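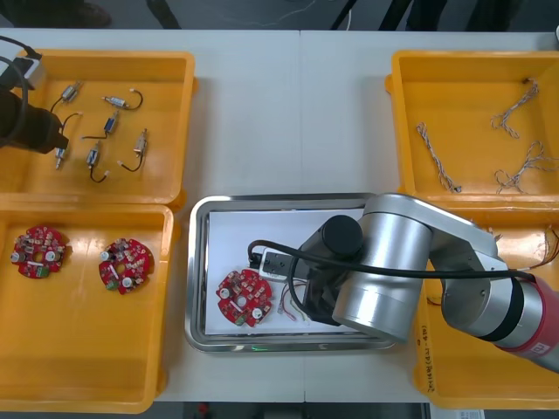 **Do I need to watch the extended cut of Dostside before the sequel?**

I saw Dostside in the theater and liked it fine, apart from the forty minutes in the submarine. The sequel opens in August, and my brother-in-law insists the theatrical version "doesn't count" and I have to sit through the extended cut first. It runs 364 minutes. I have flown to other continents in less time. Is there anything in there I'd miss, or can I read a summary like a normal person?

Posted by Standateo, February 2, 2018

---

**badton_balcony**

You can skip most of it. The long cut adds 19 scenes, and I'd call 4 of them useful:

- the lighthouse conversation, which explains why the sister is alive
- the courtroom flashback
- the second phone call
- the bit after the credits, which sets up the new villain

The rest is people walking to places you already saw them arrive at. There's also a much longer submarine, so brace yourself.

If you have the disc, the chapter menu marks the new scenes with a little star. I watched only those with a sandwich and was done in 46 minutes, sandwich included. Your brother-in-law will say you lost the rhythm. Let him.

---

**Dauda**

watch the whole thing!! the submarine is the best part and people who say otherwise were on their phones

---

**rowseven**

Mostly agree with the first reply, but the courtroom flashback makes no sense unless you also see the dinner scene right before it. That one has no star on my copy because half of it was in the theatrical version.

The after-credits bit was on the studio's site for a while too. I can't find it there now. Does the streaming version have it, or is that still the short cut?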